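The Wire Remains
By Liv Strömberg

Every household has a place where cords go to wait. In ours it was a kitchen drawer, the deep one, and for years I opened it only to add something. Then in June we moved to a smaller kitchen, and the drawer came along in a grocery bag, looking hurt.

I mentioned this to Marit Åberg at lunch and she went pale. Hers fills a suitcase. She has kept the charger for a phone she dropped in a lake, on the theory that the lake may yet give it back.

So I started sorting. The rule I settled on was simple: a cord stays if I can name what it plugs into before I finish my coffee. I kept 18 and lost the argument over 3 more. The earphones were a separate problem. I own four pairs and have never listened to more than one of them at a time, but a tangle has a way of looking like work already in progress, and it seemed rude to throw it out halfway. 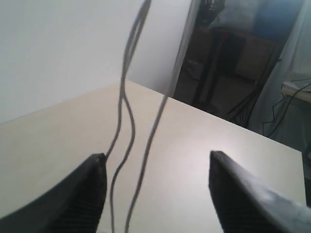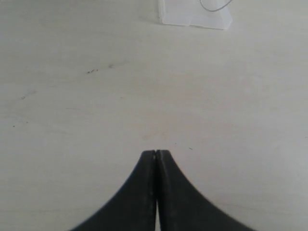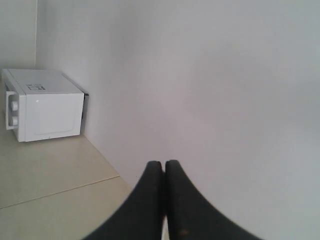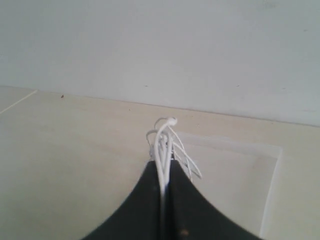 Home & Habits Desk, Medham Magazine

A see-through container helps, up to a point. You can tell there is a wire in it without lifting the lid, though you still have to know which wire. Sigrun Wikström wants labels. I tried labels. Mine said "black one" and "other black one," and by the second evening I'd mixed them up.

Appliances are easier company. A microwave has one cord and keeps it behind its back. Give it two plain white knobs and it will ask nothing of you except that you remember which is time and which is power. I have never remembered. My soup is either tepid or a weather event.

Earphones are best wound loosely around two fingers, slid off and put away before anyone speaks to you. Kipchumba Mollel swears by a figure eight and showed me twice. His came out like a pretzel in a bakery window, mine like the floor of the bakery.

The grocery bag is still in the hall – lighter now, and folded over at the top so I don't have to look in.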